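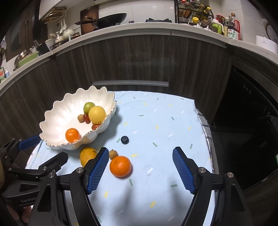
Rania El Khatib asks that the dry store at Wurnalow be checked before the walk-in fridge from now on, as last month's order left the store rushed.

## Fruit and dry store, April

- [x] Floor clear under racking. Swept, one cracked tile by the door - job 381 still open.
- [x] Citrus off the floor and away from onions. Oranges firm, no mould. Top layer turned.
- [ ] Delivery notes matched to crates. Goltska note 2134 missing; copy requested.
- [x] Fridge probe reading, 07:40. 2 °C, within limits.
- [ ] Door seal, walk-in. Lower corner lifting. Fendesus to quote.
- [x] Bait boxes. No activity. Box behind the flour bins moved back to its marked spot.
- [ ] Allergen labels on decanted goods. Two tubs without dates, both thrown away. Recheck at close.

Unit 236 was locked and not inspected. Key is with Goicoechea until the afternoon.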